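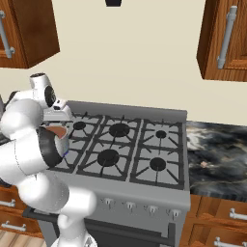 What does the Lastadberg chamber of trade want from the new business minister? It wants one thing first: that the firms' tax on empty premises is delayed until April, so small owners have time to find tenants.

Leonilde Caldeira
26 October 2003

I went to the chamber's autumn meeting last night. I write a few posts about it, please read them in order.

The minister, Karim Shawky, spoke for a long time and was polite. He said the word "partnership" very often. The word "delay" he did not say.

Then Vira Skoryk answered for the chamber. She leads it for two terms already and I never heard her so sharp. She told him that his office sent out the new forms before it had read the replies to its own consultation.

The consultation had 1264 replies. The summary on the ministry's side has 2 pages. I have read both of them and I still do not know what the owners answered.

Mr. Shawky said that the full report is "in preparation." Some people laughed. He did not like this, I think.

To be fair to him: the money is needed. The town gets 58 percent of the new tax and the roads near the Gedier works are in bad condition since years. The chamber does not say where else this money should come from. It should say.

Carolina Garcia from Veloso asked the best question of the evening. She rents out three small shops, and one is empty. Will she pay 3000 for a shop which earns nothing? He promised her a written answer.

Many members want the chamber to leave the minister's advisory group. Skoryk is against it. She says that from outside you can only shout. I agree with her, but one more year like this and I will maybe change my mind.

Correction to my post above: Garcia rents out three shops in Putura, not in Lastadberg. Thank you to Ayane Ogura for writing to me.

The written answer did not come yet. I will post it when I have it.

Last updated: 26 October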